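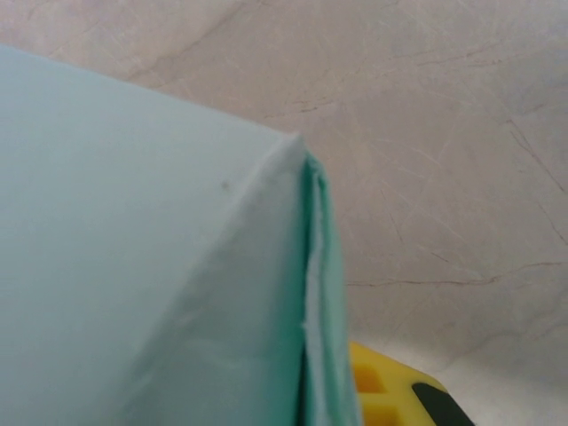 From: Bataineh
To: Kinport parents list
Date: 28 Sep 2026
Subject: Re: Waiting time at the school counselor

Hello all,

I answer to the message from last week, which I quote here in part:

> Does somebody know how long is the wait for the counselor at
> Stonside now? My daughter is in grade 6 and she asked by herself
> to talk with someone. The office told me "a few weeks" and I do
> not know if this is normal. I also do not want to make too big
> a thing from it, she is eating and sleeping fine.

We were in the same situation in March with our son, so I can tell how it went for us. I cannot promise it is still the same this year.

The office also told us "a few weeks." In our case it was 41 days from the form to the first talk. The form was complete, I checked it. What I did not know is that there are two lists. One is for regular appointments, and the other is for short talks of 15 minutes, which are held during lunch. For the short talks a student can sign up alone, without the form, and our son got a place in the same week. You have to ask for it by name — "lunch check-in" — otherwise the office gives you the regular form.

The short talk is of course not the same as a real appointment. But for our son it was good to know a face before the longer meeting, and he was less nervous. The counselor also wrote to us after it, with his permission, only two lines, but it helped us to wait.

Some people on this list wrote about the Vuvuten evening group for middle school students. We tried it for 3 evenings. The leaders were kind and well prepared, but most of the students were older and our son did not speak much. For a child who asks by herself to talk, maybe it fits better than for ours. You do not need a letter from a doctor, and the school does not get any information from them unless you sign for it.

About making it too big: I had the same worry. What we did is to ask him once, in the car, if he wants that we know the topic or not. He said not yet, and we left it there. Later he told us some of it. I am not a specialist and I think each family must find its own way, but I would not wait with the form only because she eats and sleeps well. You can always take the name off the list again.

If at any time it feels urgent to you, please do not stay on the list and hope. Call your doctor the same day and tell the school that you did it.

One question from my side also: does anybody know if the counselor is still at Stonside on all five days? Last spring it was less, and the page of the school still shows the old hours.

With kind regards,
Bataineh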